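Progress report to the Greco Education Fund
Project: Widlow Student Robotics Club, low-cost arm
Prepared by: Tiziana Bassi, club teacher
Date: 16 Jun 2023

Dear Mr. Flores,

I am sending you the second report on the use of the grant. The first one was mostly about purchases, so in this one I write more about the work of the students.

1. Where we are

The club has seven regular members, all in the last two years of school. They meet after lessons in the technology room. At the time of the first report the arm was only a drawing and a box of servos. Now the arm is assembled, it moves in all joints, and the students can send it to saved positions from the laptop. The group named it Kandora, and this name is also on the competition form.

2. The gripper

The gripper took more time than I planned. The first version had short fingers and it closed too strongly, and two fingers broke near the screw hole. The students changed the drawing, made the wall thicker at this place and printed it again. They also reduced the speed of closing in the program. I did not correct the drawing for them, although it was tempting, and I believe they learned more in this way.

The cables are still a weak point. When the wrist turns to the end, the servo cable can be pulled. We tried plastic clips, but they opened. The student who is responsible for wiring now wants to lead the cables behind the bracket - I agreed, and she will prepare a drawing before she changes anything.

3. Picking task

The competition task is to approach a small box, take it and put it down in a marked area. Approaching works well when the box is at one of the saved positions. If we move the box a little to the side, the arm often pushes it. The students write each attempt in a notebook, also the bad ones, and I ask them to write one possible cause next to every failure.

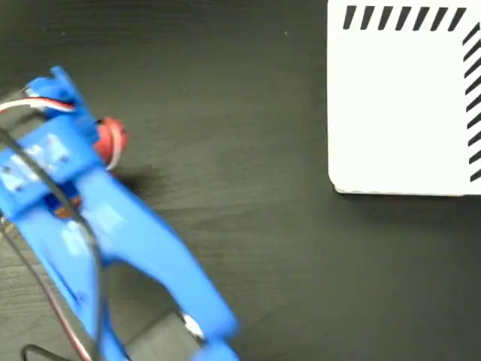

The blue gripper and the white box with black stripes on the dark table.

4. Money

The printing material and spare servos cost 300 euros. The controller board and the power supply from Sukico cost 600 euros together. We have 700 euros left, and I ask for your permission to use a part of it for the travel to the competition. In the original plan this money was only for parts. If this is not possible, please tell me and I will speak with the school.

5. Next steps

During August the room is closed for painting, so the arm will stay in the storage cabinet and the students will work only on the program at home. After this we will finish the new cable path and repeat the picking task with the box in different places. Two members leave the school this summer, and they are writing instructions for the younger ones. The part about calibration is ready, the part about printing is not.

The receipts are attached in a separate file.

With kind regards,
Tiziana Bassi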